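Gaps opening between boards on a secondhand table – fill or leave?
Home & Furniture > Wood care
Posted May 30, 2021 by Agathe Pruvost
2,681 views

I bought a used dining table last November, light wood, top made of boards glued side by side. It was fine when it came into the house. Over the winter two of the joints opened up. One is a hairline. The other takes the edge of a business card for most of its length. Crumbs get in there and I have to pick them out with a toothpick.

The seller said it was a Wendholm, but there is no label underneath so I can't confirm it. The finish seems to be oil. Water soaks in if I leave it for a few minutes. The table stands 4 feet from a radiator and I can't move it much because of the door.

My brother says to fill the gaps with wood filler and be done with it. My neighbor says never to fill them. I'd like to know who is right before I buy anything. I don't want to sand the whole top if I can avoid it.

Linnea Wallin
18 people found this helpful

Your neighbor is closer. Wood shrinks across the grain when the air is dry and swells again when it gets humid. A heated room in winter is very dry. If you pack a hard filler into the gap now, it will either get squeezed out in August or crack away from one side next winter.

Wait until the end of summer and look again. In the meantime:

Buy a cheap humidity gauge and leave it on the table. If it reads under 35 percent in winter, run a humidifier in that room.

Check how the top is fastened to the frame underneath. If the screws go straight up through tight holes, the top can't move and the joints take the strain. Slotted holes or small metal clips are what you want. Mine was screwed down solid and I swapped the screws for clips in an afternoon.

Oil both faces, the underside too. A top that is oiled on one side only takes in moisture unevenly and can cup. Thin coat, wait twenty minutes, wipe off everything that's left. Lay the used rags flat outdoors to dry before you throw them out, as oily rags can catch fire. 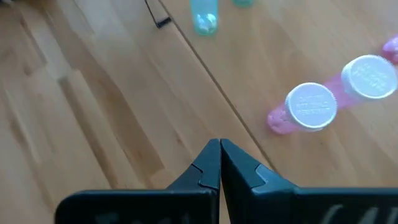
If the wide gap is still there in September, the glue has probably failed in that joint. Then it needs to be cleaned out, reglued and clamped. A furniture shop can do that without touching the rest of the top. For the hairline I would use a soft wax stick in a matching color, or leave it alone.

Raju
2 people found this helpful

I used sawdust and glue on mine, still ok after a year. Rub it in with a finger and sand lightly with 500 grit when dry. Looks a bit darker than the wood though.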